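Notas para la charla – alimentadores, fresadoras y lo que cuesta de verdad una máquina

Empezar sin diapositiva. Saludar, preguntar quién tiene taller propio y quién trabaja en uno ajeno. Esperar las manos, que siempre tardan.

Vale, pues yo llevaba años empujando tablón a mano en la sierra y tan contento, hasta que un miércoles nos entró un pedido de listones largos de haya y a media tarde ya no sentía los hombros. Así llegué al alimentador. (Pausa, aquí suele reírse alguien.)

Miré tres modelos. El de Danko me salía por 667 euros, con el soporte incluido pero sin los rodillos de repuesto, y ese detalle lo descubrí al abrir la caja. El de Geslow era más caro y venía con el brazo más largo, que para piezas anchas se agradece muchísimo. El tercero ni lo cuento, pesaba una barbaridad y mi mesa no lo aguantaba.

Contar lo del montaje. El manual decía 40 minutos y yo eché la mañana entera, porque los agujeros de la mesa no coincidían y hubo que taladrar fundición. Consejo: broca nueva, aceite y paciencia – y marcad con granete, por favor, que luego la broca se pasea.

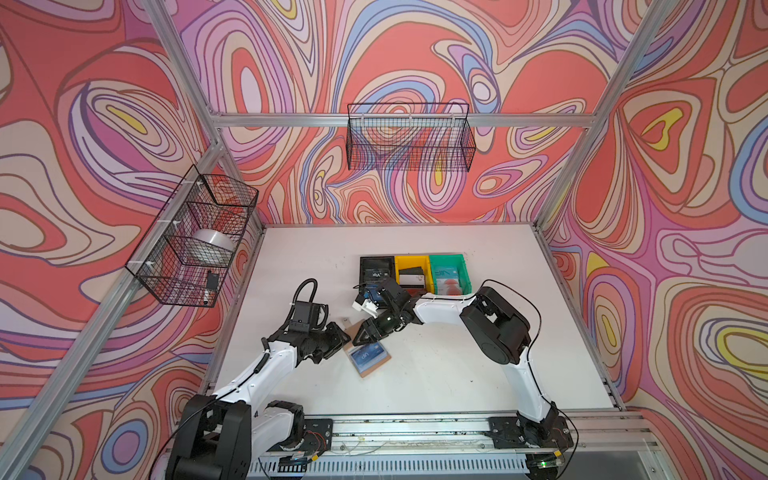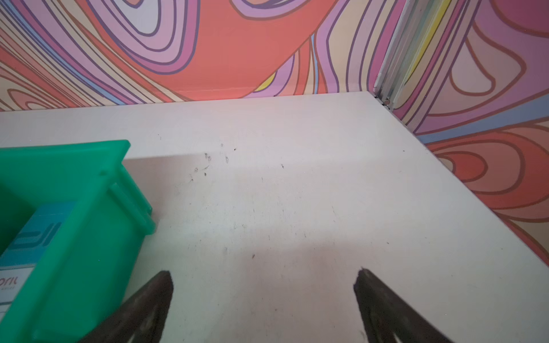 En el foro de Willana me contestaron que el alimentador era tirar el dinero, que con un buen empujador y una guía bien cuadrada se hace lo mismo y encima se nota cuándo la madera se queja. Y mirad, en parte se lo compro: para cuatro cortes sueltos yo sigo usando el empujador. Pero con una tanda de roughly 40 piezas iguales, la diferencia en el acabado canta. 

Velocidad: empezar siempre por la lenta. Si el rodillo patina, bajar un poco el cabezal antes de tocar otra cosa. Si deja marca, subirlo. La salida, ligeramente girada hacia la guía, muy poco, lo justo para que la pieza no se escape. Enseñarlo con las manos, que explicado suena rarísimo.

Hablar de la combinada torno-fresadora si vamos bien de tiempo. La mía es una Pisilgate de segunda mano y le tengo cariño, pero cambiar de torno a fresa me da tanta pereza que agrupo los trabajos por semanas. ¿La volvería a comprar? En un local pequeño, sí. Con sitio, dos máquinas separadas y a correr.

Recordar lo de la instalación eléctrica, que en la última charla se me olvidó y me lo preguntaron a la salida: línea propia para cada máquina grande, y la aspiración aparte.

Preguntas. Si no sale ninguna, sacar yo el tema de los rodillos: goma blanda para madera cepillada, más dura para la basta, y limpiarlos de resina al acabar el día. Dejar las hojas con las medidas del soporte en la mesa de la entrada.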